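Courses > Shared Workshop Program > Building a Hand-Held Gripper > Handout 4

2022-08-01
Prepared by Kaja Urbonaitė, Torasbridge Workshop

Handout 4: Fingers, Linkage and First Handling Exercises

Participants should have completed the trigger and handle assembly before attending this unit. The work is carried out in pairs, with one gripper per person, at the large table. Parts bins are to remain closed until the safety briefing has been given. 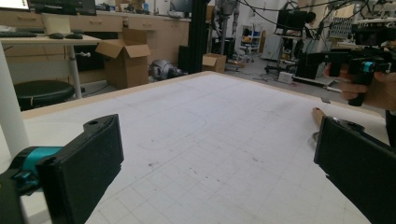

Reading time: 4 minutes

4.1 Preparation of the work area

The bench surface is shared with other courses. Each pair shall clear its section of offcuts and place hand tools to the rear. When two grippers are in use at the same table, they are to be kept pointed away from the other person's hands. A finger pad can pinch skin with enough force to bruise it.

4.2 Fitting the finger pads

The pads are mounted with the textured face inward. Tighten both screws by hand, close the jaws slowly, and check that the faces meet along their full height. If a gap remains at the top or the bottom, loosen the screws, hold the jaws closed and tighten again in that position. Thread compound is not used at this stage.

4.3 The linkage

Each arm turns on a brass bushing pressed into the pivot hole. A bushing that has gone in crooked must be pushed out and replaced; filing the arm to suit it is not permitted. Spacers go on before the outer arms. In the January session more than 16 arms had to be taken apart for this step alone, and participants are asked to lay out the spacers in order before starting.

The arms should fall open under their own weight when the trigger cable is disconnected. Stiffness at this point will be felt later as a delay in the trigger.

4.4 Handling exercise: long-handled utensils

A utensil with a heavy metal head and a slim handle is a demanding first object. The handle is to be approached from above, with the jaws crossing it at a right angle where space allows. Begin with the jaws closed over the handle to judge height, withdraw, open, and then descend. Lift no higher than the width of a hand. Repeat the lift at three points along the handle and record at which of them the head begins to swing.
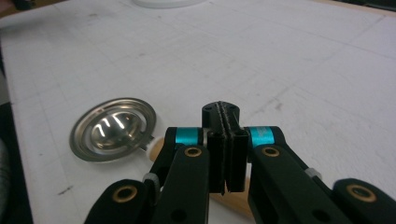

Natnael Berhe wrote in response to the previous issue of this handout that gripping near the head gave the steadiest lift, but that round handles still rolled in the jaws unless the trigger was squeezed in one even motion. Participants should test this on their own build and enter the result on the record sheet.

4.5 To be submitted

The completed record sheet, signed by both partners, and a short note on any part replaced. Sheets are left in the tray marked Nestthorpe.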